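4. Primeira utilização e cuidados – serviço de mesa Ernik, padrão Plostov

Leia antes de pôr as peças na mesa. Vale para pratos, chávenas, terrina e molheira. Os copos têm folheto próprio.

4.1 Abrir a caixa

1. Pouse a caixa no chão ou numa bancada baixa. Nunca na beira da mesa.
2. Corte a fita só por cima. Lâmina curta.
3. Tire primeiro a divisória de cartão, depois as tampas (terrina e açucareiro vêm embrulhadas à parte, no canto).
4. Pratos: levantar um a um, com as duas mãos. Não puxar pelo papel.
5. Confira com a lista colada no interior da aba. Serviço base: 12 pratos rasos, 12 de sopa, 12 de sobremesa, 2 travessas, terrina com tampa, molheira com pires.
6. Falta alguma coisa? Guarde a caixa e a etiqueta e escreva para a loja antes de lavar o resto.

Nota: a série Girkance leva 4 travessas e não 2. O resto é igual.

Nota: pequenos pontos escuros no pé da peça, na zona sem vidrado, são normais. Vêm do forno. Não é defeito, não se troca.

4.2 Primeira lavagem

1. Água morna, detergente neutro, esponja macia. Forre o lava-loiça com um pano.
2. Lave as peças com filete dourado em separado. Uma de cada vez, sem empilhar dentro de água.
3. Enxaguar bem. O resto de detergente mancha o ouro.
4. Secar logo com pano de algodão. Não deixar a escorrer de um dia para o outro.

CUIDADO: nada de lixívia, palha de aço ou pó de arear. O azul está debaixo do vidrado e aguenta, o ouro não. O ouro está por cima e sai.

CUIDADO: não passar a peça do frigorífico para água a ferver. Racha. Às vezes não se vê logo, a racha aparece semanas depois à volta do pé.

4.3 Máquina de lavar loiça

Peças só com azul: sim, programa delicado, temperatura baixa.
Peças com ouro: não. Mesmo que a máquina diga "porcelana".

1. Deixe espaço entre os pratos. Se tocam uns nos outros, riscam.
2. Chávenas em cima, asa virada para dentro.
3. A tampa da terrina lava-se sempre á mão (o botão é colado à parte e não gosta de calor).
4. Abra a porta no fim e espere que arrefeça antes de tirar.

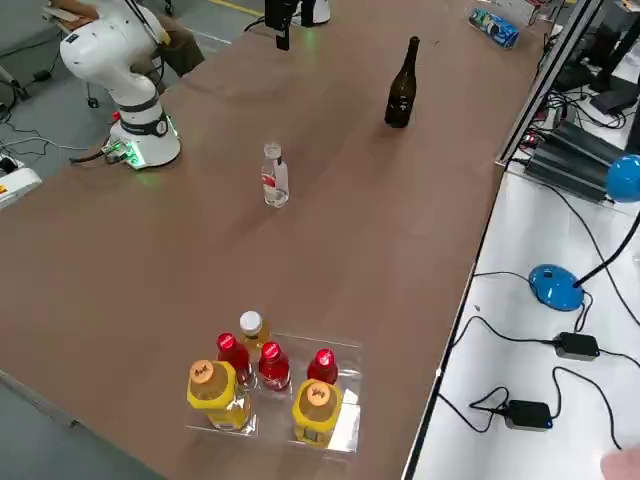
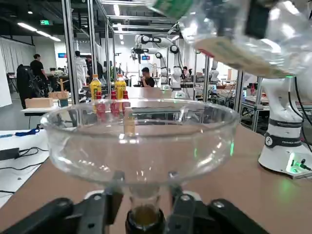
4.4 Manchas de chá e café

1. Bicarbonato e água, uma pasta mole. Aplicar com o dedo ou pano.
2. Esperar uns minutos.
3. Esfregar de leve, enxaguar, secar.
4. Se não sair, repita. Não passe para produtos mais fortes.

Riscos cinzentos no prato: quase sempre é metal do talher, não é o vidrado estragado. Sai com a mesma pasta. Talheres baratos largam mais.

Nota: nas chávenas Lại a pasta não deve tocar no bordo exterior, que é mate. Fica brilhante no sítio e já não volta atrás.

4.5 Forno e micro-ondas

Peças com ouro: nunca no micro-ondas. Faísca.
Peças sem ouro: pode aquecer comida, não usar a peça vazia.
Forno: só para aquecer pratos antes de servir, lume mínimo, pôr com o forno frio. A terrina não vai ao forno – nem ao bico do fogão, perguntam-nos muito isto.

4.6 Guardar

1. Pratos ao alto ou em pilhas baixas, com feltro ou papel de cozinha entre cada um.
2. Chávenas: não meter umas dentro das outras. Não pendurar pela asa se vão ficar muito tempo guardadas.
3. Terrina com a tampa virada ao contrário e um pano no meio.
4. Armário seco, longe do fogão. A gordura agarra-se ao relevo e custa a tirar.

Serviço guardado meses seguidos (o de Natal, que volta ao armario em janeiro): passar por água antes de usar. O pó risca quando se limpa a seco.

4.7 Peças lascadas

Lasca pequena no bordo: deixar de usar para comida. Corta, e a zona sem vidrado absorve gordura. Serve de base para vaso ou prato de chaves.

Asa partida: guardar os bocados todos num saco. Não colar em casa se pensa mandar restaurar, a cola de bisnaga estraga o encaixe. Quem faz restauro para nós é Nhung Lương – envie fotografia da parte partida e do fundo com a marca, de preferência com luz do dia. Orçamento primeiro, peça depois.

Peças soltas para completar o serviço: pedir a Elsie Pryor, na loja. Indicar padrão, diâmetro e se tem ou não filete. O azul varia um pouco de fornada para fornada. Se puder mande um prato seu para comparar o tom, bem embrulhado, devolvemos com a encomenda.

CUIDADO: no transporte, pratos sempre ao alto na caixa, nunca deitados. Papel amachucado no fundo e nos lados. A caixa não deve chocalhar quando se abana.

Secção revista em 10/3/25. Continua em 5. Toalhas e marcadores.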